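Demonstration by guidance

From the Prutier Reference on Automation and Handling

Demonstration by guidance is a method of preparing a robot for a task in which a person carries out the task through the robot itself. The movements are recorded and later used, either directly or as training material, to produce the robot's own movements. The method is set apart from written programming, where positions and actions are entered as instructions, and from observation, where the robot's system is given recordings of a person working with bare hands.

Two forms are in general use. In hand guidance, also called kinaesthetic teaching, the operator takes hold of the arm and moves it through the task while the motors are set to offer little resistance. In remote guidance, or teleoperation, the operator works a separate device and the arm follows. The device may be a joystick, a hand-held controller or a smaller copy of the arm, known as a leader.

Hand guidance

Hand guidance needs little equipment and is usually learned within a single session. The operator feels contact with the work directly through the arm. Its chief drawback is that the operator's hands and body may enter the view of the cameras, and recordings made in this way are of limited use where the robot will later depend on sight. Heavy arms are also tiring to move, and two arms can seldom be guided by one person at once.

Remote guidance

In remote guidance the operator stands clear of the work. The Wasten arrangement, named after the workshop in which it was first set up, uses a leader arm clamped to a bench beside the working arm, with the joints matched one to one. The later Moya arrangement replaces the leader with a grip held in the hand, whose position is tracked and passed to the arm. The first gives a closer sense of the arm's limits; the second allows quicker movement but may ask the arm for positions it cannot reach.

Most systems of either type offer no sense of touch. Operators therefore judge contact by eye, and tend to close the gripper further than the object requires.

Recording

A recorded attempt is known as an episode. It normally holds the joint positions, the opening of the gripper and the pictures from one or more cameras, all marked against the same clock. The practice at Venitz is to collect 200 episodes for a simple placing task and to change the starting positions of the objects after every 9. Failed attempts are kept in a separate set — they are not used for copying, but may serve to train a system that judges success.

Pauses, false starts and corrections all pass into the record. Some laboratories trim them, while others keep corrections on the grounds that the robot will need to recover from similar errors.

Wrist cameras

A camera fixed near the gripper is commonly used together with a fixed camera overlooking the table. It keeps the fingers in view at all times and shows the object closely during the approach, when the arm may hide it from elsewhere. Its pictures suffer when the arm is moved quickly: a rounded pink object ahead of the fingers may be reduced to a soft oval, and a smaller black and orange one on the same table to a group of dark patches with a bright band, too indistinct to be named. Operators are accordingly advised to slow down in the last part of the approach, and shorter exposure times are used where the lighting permits.
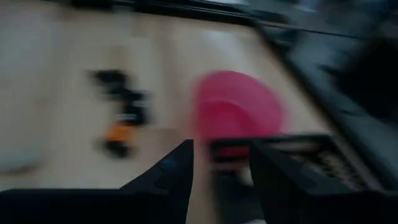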